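Kerwood Community Forum > Support > Zimari water softeners > Resolved

Ticket: Softener uses no salt, water hard again after two weeks
Opened by: Nobuhle Matlala
Handled by: Uchenna Effiong
Status: Closed
Product: Zimari cabinet softener, single tank

Original report

The softener was installed in January and worked well until the start of this month. Since then the kettle is scaling up again and soap doesn't lather. The salt level in the cabinet has not gone down at all. The display shows the right time and says the unit regenerated on schedule. No error code. I have not changed any settings. The house is on city water and the hardness at the kitchen tap, using the strips that came with the unit, reads 270 ppm. It should be close to zero after the softener.

Things I tried before writing:

Turned the unit off at the wall and back on. No change.
Added another bag of salt. No change.
Checked the bypass valve. It is in the service position.
Ran a manual regeneration overnight. Water was still hard in the morning.

Reply 1 – Uchenna Effiong

Thanks for the detail. If the salt isn't going down, the unit is either not drawing brine or not refilling the brine tank. Those are two different faults, so please do the following in order.

1. Lift the lid and push the salt with a broom handle. If it is solid on top and you break through into a gap, you have a salt bridge.
2. Take the cap off the brine well and look down with a flashlight. Tell me if there is water and how deep it is.
3. Start a manual regeneration and wait for the display to read BRINE. Let it run for 15 minutes. Mark the water level before and after.

Do not add any more salt for now.

Reply 2 – Nobuhle Matlala

No bridge. The salt is loose all the way to the bottom. There is a lot of water in the well, well above the grid plate. I marked it with tape on a dowel and after 15 minutes in BRINE it had not moved. Inlet pressure on the gauge by the meter is 63 psi.

Reply 3 – Uchenna Effiong

Pressure is fine. Water in the tank and no drop during BRINE means no suction. The usual causes on this model are a blocked injector, a kinked drain line, or air getting in at the brine line fitting. Start with the drain line, as it needs no tools. It should run without a sharp bend from the valve to the standpipe. Then check that the nut on the brine line is hand tight with the sleeve still inside the tube.

If both are good, clean the injector:

1. Put the unit in bypass and start a regeneration to let the pressure off. Unplug it once the flow stops.
2. Remove the two screws on the injector cover, on the right side of the valve head. Keep the gasket.
3. Pull the screen and the injector out. Use a wooden toothpick on the small hole. Do not use a pin or drill bit. If you widen the hole the injector has to be replaced.
4. Rinse both in warm water and put them back the same way around.
5. Plug in, slowly return to service, and repeat the BRINE test.

Reply 4 – Nobuhle Matlala

Drain line and nut are both good. The screen was packed with brown grit. The city flushed the mains on our street a few weeks ago, which may explain it. I cleaned the screen and the injector. In the next test the level on the dowel went down about an inch in 15 minutes. I will leave it to finish and test the water tomorrow.

Reply 5 – Uchenna Effiong

That is normal draw. Run two full regenerations back to back, as the resin is probably exhausted. I would also fit a sediment filter ahead of the softener. The Staltance spin-down type is easy to flush and the Coşkun cartridge type is finer but needs changing. Either will do.

Reply 6 – Nobuhle Matlala

Two regenerations done. The strip at the kitchen tap now shows the lowest color on the chart and the salt has started to drop. I ordered the spin-down filter. Please close.

Closed June 18, 2022

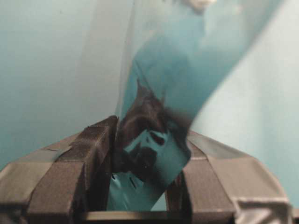 Filed under: Brine draw and refill

Notes for other owners

This fault gives no error code. The controller only tracks the motor position, so it will report a completed regeneration even when no brine has moved. Salt that never goes down is the sign to look for.

If your capacity setting is 3000 gallons between regenerations, it can take a couple of weeks before you notice hard water at the tap.

The injector cover gasket can be reused if it is flat and not torn. Wet it before refitting – a dry gasket tends to slip out of its groove. If the cover drips afterward, put the unit back in bypass and reseat it before tightening the screws any further.

Related tickets: Brine tank overfilling; Drain line runs all the time; Salty taste after regeneration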